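4. Can handling: setting up and looking after the grippers

This section covers the Pluddale cell as we run it. The Clalano manual says the fingers need no attention for 3,000 cycles. Ours slipped at 317, so treat that figure as sales talk and follow the steps below.

4.1 Checking the grip on a single can

1. Clear your hands and sleeves from the table. Keep the stop button within reach.
2. Run both arms to the home position at slow speed.
3. Place one can by hand and start the single-pick routine.
4. Watch the can while it is held on its side with the lid facing out. A round tin touching a shiny top has every chance to roll, and the force reading on the screen will tell you all is well either way. Trust your eyes.

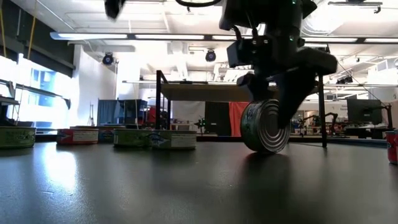

5. Repeat step 4 until you have 3 clean picks in a row. One proves very little.
6. If the can creeps, wipe the finger faces with a dry cloth and start again from step 2. Do not turn the force up first. It dents the tins and hides the fault.

CAUTION: Never reach in to catch a falling can.

4.2 Checking both arms together

Note: The auto-calibration (menu item 43) claims to replace this check. It has passed arms that were plainly out of line.

1. Spread the cans over the black surface, leaving room for the fingers between them. Stand one on the wooden block so that the raised height gets tested too.
2. Bring the left and right arms in over the surface at slow speed.
3. Look at the cables on each arm. They should follow the wrist without pulling tight or dropping among the cans.
4. Stop each gripper near the middle and compare its position with the one on the screen. Write down any difference, however small, before you correct it.

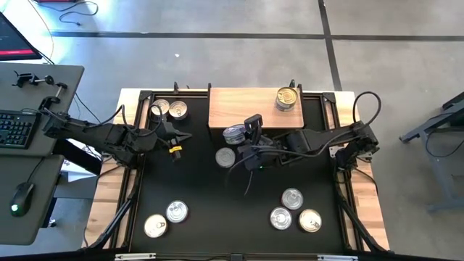
Raffaele Colombo: I would still run item 43 after the hand check. It catches a drifting wrist joint, and you won't spot that by eye at slow speed.

Run it if you like, but log the two results separately. Where they disagree, repeat 4.2 and leave the cell at slow speed until they match.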